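Why Does a Toolbox Have So Many Bits?

A toolbox looks like a simple thing. It is a box. Tools go in it. You could stop reading now and go and have a snack.

But somebody had to sit down and decide where the handle goes, how the lid stays shut and what to do about screws, which are the sort of objects that like to live under the fridge. Let's have a look at how they sorted it out.

The handle

Tools are mostly metal, and metal is heavy. Put a handle on one end of a full toolbox and the other end will swing down and bash you in the shin. So the handle goes in the middle, where the weight on each side can balance. It's the same idea as a seesaw, only with fewer arguments.

On plenty of toolboxes the handle is recessed, meaning it sits down in a dip in the lid. That leaves the top flatter, so you can put things on it. Grown-ups will tell you not to put things on it. Watch where they put their cup of tea.

The see-through lids

Small parts get their own compartments, often built right into the top. The lids are usually translucent, a word that means light gets through but the view is a bit cloudy. You can tell there are screws in there. You may not be able to tell which screws.
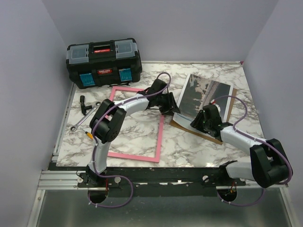 A black toolbox with a compartment lid at each end of the top, the carry handle between them and two teal-blue latches on the front.

The latches

A latch is a small catch that holds the lid down. Many toolboxes have 2, one towards each side, so the lid is pulled down evenly. If you do up only one and then pick up the box, you'll find out what was inside it. So will the floor.

The tools that won't share

Now for the tools themselves. A ring wrench has a closed loop at the end that fits right around a nut, which helps stop it slipping. A double-ended one has a loop at both ends, and the two are normally different sizes. Two tools for the weight of one!

Brightly coloured handles are handy too. Drop a tool with an orange handle on the lawn and you might see it again before the mower does.

Your turn

Find an empty shoebox and 15 small things from around the house: pegs, crayons, bottle tops, whatever turns up. Ask before you borrow anything that belongs to somebody else.

Cut strips of cardboard and slot them together to make 8 compartments. Sort your things into them any way you like, by size or colour or how often you lose them. Close the lid, turn the box on its side and count to 4.

Open it up and see what has moved. Anything that jumped the wall needs a taller wall, or a lid of its own.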